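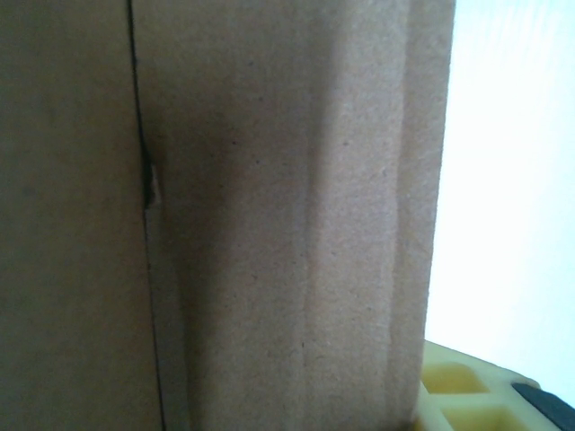 Carton, seam between two panels. Nick in the edge a little above mid-height.

Packing bench, October, entry 7

Carton stock check for the Plosasport order. Plain brown corrugated, supplied by Antoniuk, 84 in the lot. Delivery note agrees with the count.

Seam damage: paper layer broken at one spot, lighter fiber showing, gap slightly wider there and narrower again below. No print or tape on that part of the face. Logged as cosmetic. Anything longer than 2 cm goes back to the supplier; anything shorter gets used for inner packs only.

Scale zeroed before lunch. Reference load read 1238 g on both passes. Carton weights are on the Fultton sheet and not repeated in this entry.

Fit in the yellow foam tray, carton upright:

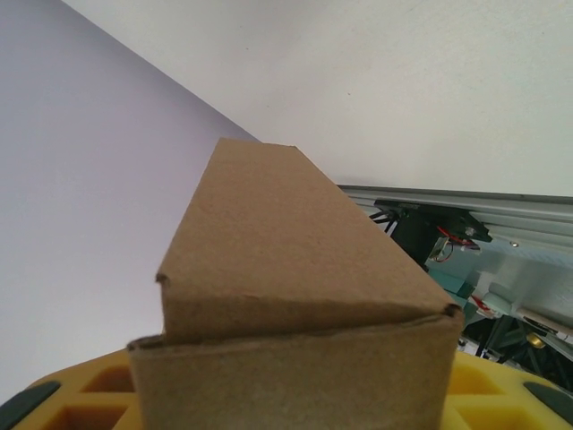 Fold and corners

Front edge of the top panel folds over into a lip, just above and slightly behind the front face. Small notches at both front corners with the corrugated ends exposed. Enov drawing shows the corners closed. Ask whether the drawing or the die is out of date.

Tray cells are square with raised ridges between them. Next entry should have cell pitch and ridge height, calipers are out for calibration until then.

Open: humidity log for the carton shelf has a gap from 2:00 to 7:00. Check the battery before blaming the logger.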